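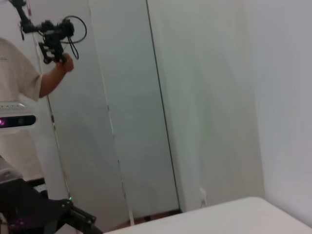
What is soil made of?

Soil is made of tiny pieces of rock, bits of dead plants and animals, water, air, and a lot of living things. The amounts change from place to place. The soil at the beach is different from the soil in a forest, and the soil in your yard may be different from the soil in the park down the street.

Page updated 2022-07-08

The rock part

Most of the solid part of soil comes from rock. Rock is hard, but it does break. Rain gets into cracks. In cold places the water freezes in January, and when water freezes it takes up more room, so it pushes the crack open a little wider. Then the ice melts, more water runs in, and it freezes again. Wind blows grit against the rock. Tree roots grow into gaps and press on the sides. Some kinds of rock are slowly eaten away by rainwater, which is a very weak acid.

After a long time, big rocks turn into small rocks, and small rocks turn into grains. People who study soil sort the grains by size.

Sand is the biggest. A grain of sand can be up to 2 millimeters wide. You can see sand grains easily, and they feel gritty between your fingers.

Silt is smaller. Dry silt feels like flour. Wet silt feels smooth, but it doesn't stick together very well.

Clay is the smallest. One bit of clay is too small to see without a strong microscope. Wet clay is sticky, and you can roll it into a long worm shape. When it dries out it gets hard, and sometimes the ground cracks.

A soil with a good mix of sand, silt, and clay is called loam. Many garden plants grow well in loam. It holds some water, and it lets the extra water drain away.

The part that used to be alive

Leaves fall. Grass dies back. Beetles and worms die too. All of this lands on the ground or is already in it, and it begins to rot. Rotting happens when fungi and bacteria feed on dead things and break them into smaller and simpler stuff.

What is left after a long time is called humus (say it HYOO-mus). It is spelled a bit like hummus, the dip made from chickpeas, but don't spread it on bread. Humus is dark brown or black. It works like a sponge and holds water, and it holds on to the nutrients plants need. A dark soil often has plenty of humus in it, although some soils are dark for other reasons, such as the color of the rock they came from.

Water and air

If you could look very closely at a handful of soil, you would see gaps between the grains. The gaps are called pores. After it rains, many of the pores are full of water. As the soil drains and dries, air moves back in.

Plants need both. Roots drink the water and take in oxygen from the air. If you water a potted plant too much, the pores stay full of water, the roots can't get enough oxygen, and the plant may die. Walking on wet soil is bad for it as well. Your feet press the grains together and squash the pores. Gardeners often lay a board or a path between the rows for this reason.

How to see the layers
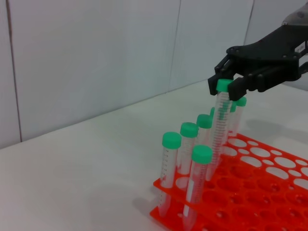
Soil sorts itself out when you shake it up with water and leave it alone. The heavy grains sink first and the light ones take longer. You can watch this in any clear container with a lid, and it works in a big jar or a small one. A lab might use a clear tube with a screw cap, like the one with the mint-green cap, and a rack like the orange-red one to keep it upright. A tube that is cone-shaped at the bottom collects the heaviest grains in its narrow tip. At home, a jar with straight sides is easier to read, as the layers come out flat and you can compare how thick they are.

You need:

A clear jar with straight sides and a tight lid
Some soil from outside
A pinch of dish soap or a few drops of the liquid kind
300 milliliters of water
A ruler
A strip of masking tape and a pen

What to do:

Ask a grown-up where it is okay to dig. Dig down about as deep as your hand is long, and take your soil from there. Pick out stones, sticks, roots, and any worms. Put the worms back in the ground.

Break up the lumps with your fingers. Fill the jar about one third full with soil. Add the water and the soap. If your jar is too small for all the water, stop before it gets to the top, because you need some space for shaking. If it is a big jar, you can add more.

Put the lid on and shake hard until your arms are tired. Then rest and shake again. Set the jar down somewhere flat and don't move it.

What happens:

Sand sinks to the bottom within a minute or so. Put your tape up the side of the jar and mark the top of the sand. Silt settles over the next few hours. Mark it again before you go to bed. Clay is so fine that it can stay in the water for days, and the water looks like weak chocolate milk until it settles. A few pieces of leaf and bark may float. They were once part of a plant and they are lighter than water.

When the water is fairly clear, measure each layer with the ruler. The thickest layer tells you which kind of grain your soil has most of. Don't pour the muddy water down the sink when you finish. Clay and sand can block the drain. Pour it out in the yard.

Two jars from one garden

Efua Dramani and Gifty Laryea tried the jar test with soil from the Quansah community garden. Efua took hers from the bottom of the slope, near the water tank. Gifty took hers from the top, beside the fence where the beans grow.

Efua's jar had a thin layer of sand and a thick layer of silt, and the water was still cloudy when school let out for the weekend. Gifty's jar was mostly sand and cleared much faster. Rain had been washing the finest grains down the hill for years, so they had piled up at the bottom. The beans at the top needed more watering than the plants near the tank, and Efua wrote that in her notebook under a drawing of the slope. 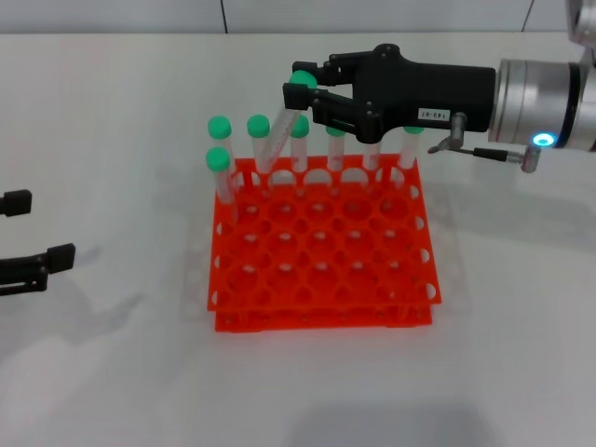

You can try the same thing with soil from two spots near you. Good places to compare are a flower bed and a lawn, or the top and bottom of a hill. Use jars that match and put the same amount of soil in each. Write the place on the tape before you start, or you will forget which is which.

Who lives in the soil?

Earthworms pull leaves down into their tunnels and eat them. Their droppings are called casts, and casts are full of nutrients. The tunnels let air and water in. Ants and beetles move soil around as well. So do moles and gophers, and some people wish they would do it in a different yard.

Then there are things too small to see. Bacteria are everywhere in healthy soil. Fungi grow long threads thinner than a hair, and some of those threads join up with plant roots. The fungus brings the plant water and minerals, and the plant gives the fungus sugar.

The smell of a garden after rain comes partly from bacteria. They make a chemical called geosmin (jee-OZ-min), and people can smell even a very small amount of it.

How long does soil take to form?

It depends on the rock, the weather, and the plants, but it is always slow. Making a layer as thick as your thumb is wide can take more than 200 years. Wind and heavy rain can carry the same layer off much faster when the ground is bare. Plants help stop this. Their leaves soften the fall of the rain and their roots hold the grains in place. Farmers sometimes plant clover or rye after the harvest so that the ground is covered until spring.

Words to know

Bacteria: very small living things, each made of one cell.
Clay: the smallest grains in soil.
Humus: dark material left after plants and animals rot.
Loam: soil with a good mix of sand, silt, and clay.
Pores: the gaps between grains.
Silt: grains smaller than sand and bigger than clay.

Wash your hands with soap after you have been handling soil, and scrub under your nails.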